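Re: [stone-care] Sealing red marble worktops

Eliécer Henao wrote:

> We fitted a red brecciated marble top in the Vundcombe kitchen in January.
> Honed or polished, and does Etano sealer darken the veins?

Polished, if you want the colour. Honing to 400 takes most of the red out. I have not seen Etano darken white veins, but test an offcut first. Wipe off the excess after 6 minutes.
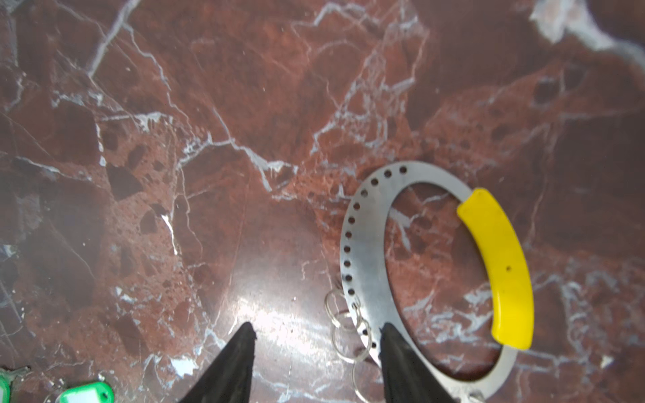

Grit sequence matters more than the sealer. I stop at 2,000 on red stone, then felt and oxide. Past 1,000 you start to see every scratch, so keep metal off it. My own slab is deep maroon with thin white and blue-grey veins and angular dark fragments in the matrix, and with a light on it the glare washes out the colour – check for swirls at that angle. A flat steel ring like the one with the yellow handle should go down on a cloth.

Rana pads are fine up to 60. I have not tried Semon.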